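Accueil > Journal > Hiver

Temps de lecture : 2 min

10 janvier 2018

Levé tôt, mal dormi. Le chauffe-eau a encore claqué pendant la nuit et j'ai fini par descendre le couper. Café, puis une heure sur la traduction pour Weidemann. Je suis à la page 49 et j'ai laissé trois mots en suspens, que je demanderai à Torben.

Mali est passée vers 9 heures avec les clés de l'appartement de sa tante. Le bail se termine en mars et il faut avoir tout vidé avant. On a fait le tour des pièces sans toucher à grand-chose. La cuisine ira vite. Le bureau, non : des classeurs jusqu'au plafond, des relevés, des programmes de concert, le courrier de Dörte Stüber, avec qui la tante a correspondu toute sa vie. Mali veut garder les lettres. Pour le reste elle hésite, et je n'ai pas voulu donner mon avis.

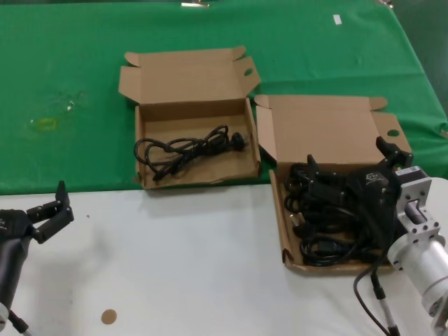 L'après-midi, je me suis attaqué à mon propre placard, ce que je repoussais depuis l'automne. J'ai jeté les garanties périmées, deux agendas vides et un calendrier d'Humovville que je n'avais jamais accroché. J'ai retrouvé la facture du dentiste, payée deux fois, il faudra écrire. Restent les fils. Un câble noir enroulé au fond d'un carton, avec sa fiche au bout, j'en ai plusieurs comme ça et je ne sais plus à quels appareils ils vont. Je les garde encore une fois.

Duygu a appelé à 16 heures. Sa fille a eu la place à l'école de musique, elle commence l'alto. On a parlé de l'été, elle pense à Otetero, moi je n'ai rien décidé. Elle trouve que je travaille trop le soir. Possible.

Soupe aux poireaux, le reste du pain. Relu deux lettres de Dörte que Mali m'a laissées, pour l'écriture surtout. Elle y parle du prix du charbon et d'un voisin qui joue faux. Demain : la poste, le plombier, rappeler Torben.

Ce site utilise des cookies pour mesurer son audience. En poursuivant votre navigation, vous en acceptez l'usage.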